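Week 2 notes - visit to Pellinlow workshop, Otthorpe

Read before the tutorial. Demo was short so most of this is from the talk beforehand.

Two arms on the one table, blue and white. Staff call them Dorik (blue) and Joo (white), use those names in your write-up. Task is pick up, hand over, put down. Servo jaws on both, no force sensing, so grip is set by position only. Remember the backlash stuff from August.

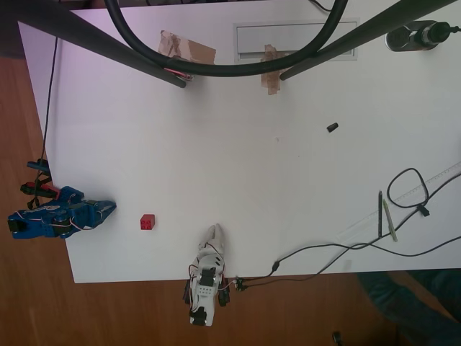 Fig. 1. Dorik (blue), Joo (white) and the red cube, from overhead.

Log sheet they handed out: 963 tries, 97 dropped at the handover. Work out the failure rate yourselves, then say wich arm you'd re-calibrate first and why.

Also look at cable routing in Fig. 1. Would you run them across the work surface? Couple of lines is fine.

Write-up due September 18, 2019, worth 22 marks. Labelled sketch of both grippers please, colour optional.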